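Tralleck grippers: pad and pin check

The hand-held grippers at Sinmont now get a pad check every 26 hours of use. Open the fingers fully, wipe both blue pads with a dry cloth and look for lifted corners. Then work the linkage by hand and feel for play at the pivot pins.
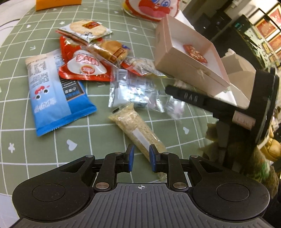

Do both pads have to be changed together?
Change them as a pair. A worn pad facing a new one pulls light packets off center.

Sachets and crinkled film show pad wear first, so keep a few in the test set. Pins are due at 3,000 cycles. Log the count before resetting it.

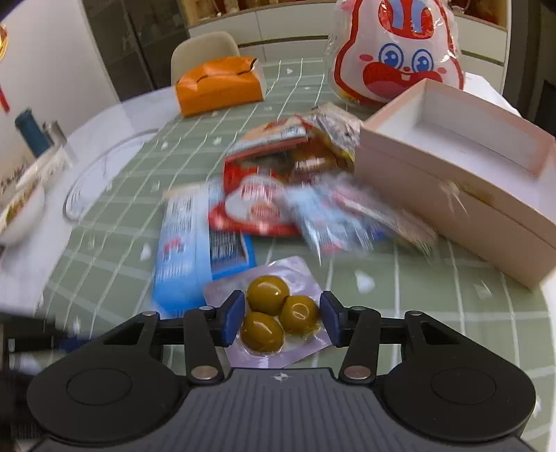
Erzsébet Csizmadia writes that the left pins on her unit loosened at 767 cycles, and asks for a torque check to be added to the sheet. It goes in with the September revision.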